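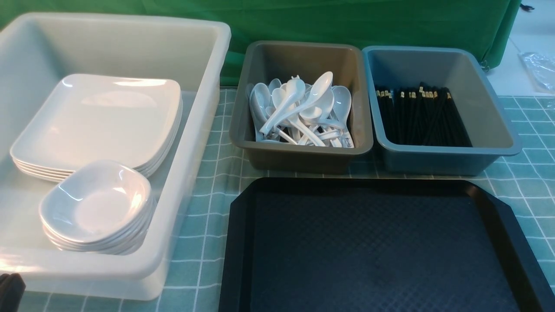 By Pramila Gautam
Food & Home

Somewhere in every kitchen that feeds more than a family, there is a tub of soup spoons, and somewhere near it a person with opinions about the tub.

In the back room at Saarela, a soup lunch that runs out of a former shoe store, that person is Valtteri Heiskanen. He has been setting up the place since March, when he took over from a man who kept the spoons in a drawer. Heiskanen says the word "drawer" the way other people say "mold."

"You open it, and they slide to the back," he told me. "Every time. Then you have your arm in there up to the elbow while somebody's soup gets cold."

So the spoons went into a tub. They are the deep, flat-handled kind, white plastic, the ones that hold enough broth to be worth lifting. They go in any way they land. I had come expecting a system, with handles up and bowls facing east, and was a little let down to find a heap. Heiskanen tried handles-up for two weeks. It took longer to arrange the spoons than to serve the first pot.

The dishes are another matter. The plates are square, and so are the bowls, with rounded corners, a shape that was the height of good taste for a while and that restaurants have been quietly selling off ever since. Saarela got its first lot from a noodle bar that was closing. They came in a big frosted bin, and they have lived in that bin from then on, the bowls nested in front of the plates, the whole arrangement a bit like a very small moving day.

Square dishes have their enemies. Gwion Price, who washes up here at lunchtime, is one of them. A round bowl, he points out, goes into a stack whichever way you drop it. A square one has four right answers and a great many wrong ones, and if you pick a wrong one it perches on the bowl underneath like a hat on a fence post. He would replace the lot tomorrow. He has a Lavwood catalog with the corner of a page turned down, and he leaves it where Heiskanen eats his sandwich.
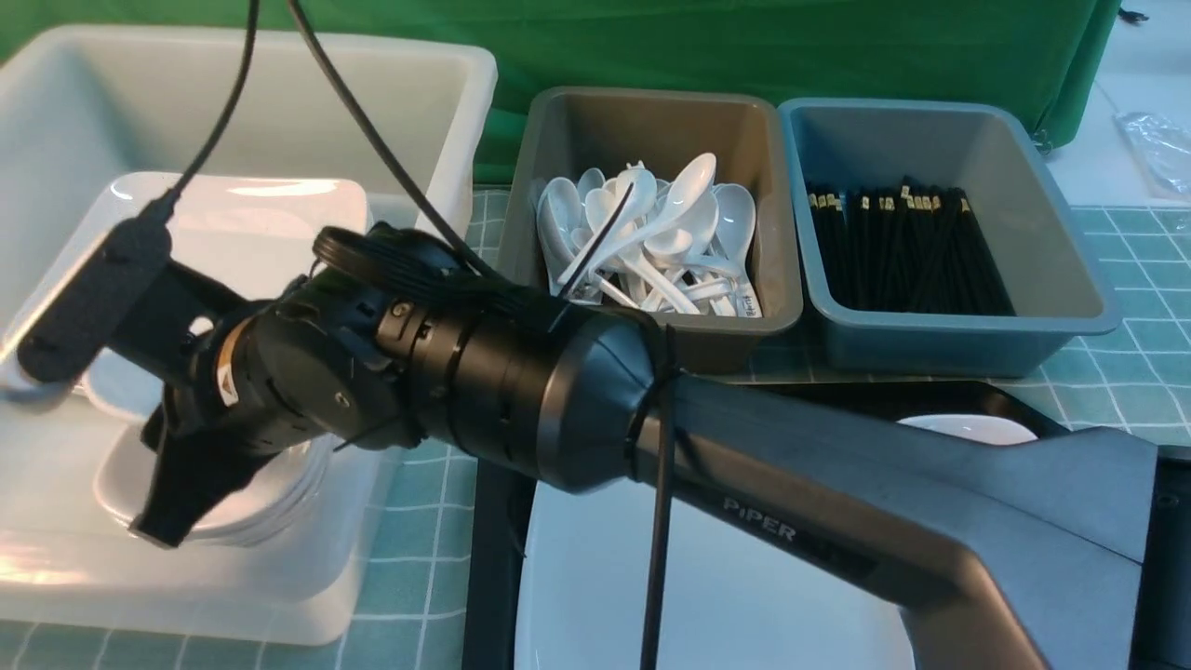 Dishes on the left, spoons in the gray tub: the Saarela table before lunch.

What the square ones do well is sit in a bin. There are no awkward gaps at the corners where a ladle can fall in and disappear until summer. The stacks do lean, and Heiskanen lets them, on the theory that a stack leaning on a wall has nowhere left to go.

I asked Hiyori Yokoyama, who sets up kitchens for a living and has strong views on shelving, what she would change. She walked around the table twice. She liked the open tops. She liked the spoons being within reach of the bowls, and said most places put them at opposite ends of the room, apparently for the exercise. Then she picked up a soup spoon, put it down again, and asked where the lids were.

There are no lids. There were five, Heiskanen says, and one of them fit. This is still a sore subject. Yokoyama thinks a clean dish towel over each container at closing time would do, and he has agreed to think about it.

On a good day the room serves around 60 bowls, mostly lentil, with a barley soup that has a small and rather intense following. By two o'clock everything is back from the sink and the argument can resume. Price stacks. Heiskanen comes along behind him and gives one bowl a quarter turn.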